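**Ticket 469: workstation tower, network card drops out**

Site: Plidstead office, drafting room
Machine: tower on the Skoryk project desk
Status: open, waiting on user

**Reported**

User says the second network connection disappears from the list a few times a day, mostly after lunch. The onboard port keeps working. Copying the Ludomis folder to the server stops partway and has to be started again.

**Log**

9:40. Checked the event log. 12 disconnects since the last restart, all on the add-in card. No errors on the onboard port.

9:55. Swapped the patch cable and moved to a different wall port. Dropped again at 10:20. Put the original cable back.

10:35. Removed the driver, restarted, installed the version from the Wastcombe share. Card came up, then vanished after 19 minutes.

11:10. Turned off power saving for the card in Device Manager. No change.

11:45. Shut down, pulled the power cord, took the side panel off. Opened the blue latch over the card and took the card out. Contacts looked dull at one end. Wiped them with a dry lint-free cloth and blew out the slot.

12:05. Card going back in. Bracket has to line up at the rear before the board is pushed down, or the far end of the card rides up.
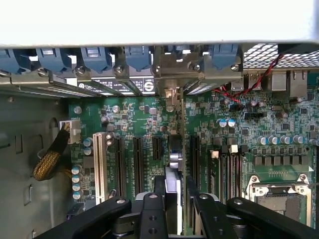 Skoryk desk: Please check the latch as well. The one over that card popped open when we moved the tower in January and we just pushed it shut again. Could the card have been sitting crooked since then?

12:30. Possible. Opened and closed the latch several times and it holds, but it takes a firm push before it clicks. Told the desk to leave the tower where it is for now.

12:50. Side panel on, power back. Card detected. Started a test copy of 3000 files to the server.

1:40. Test copy finished, no disconnects logged. Leaving the ticket open through the afternoon. If the card drops again, next step is to try it in another slot.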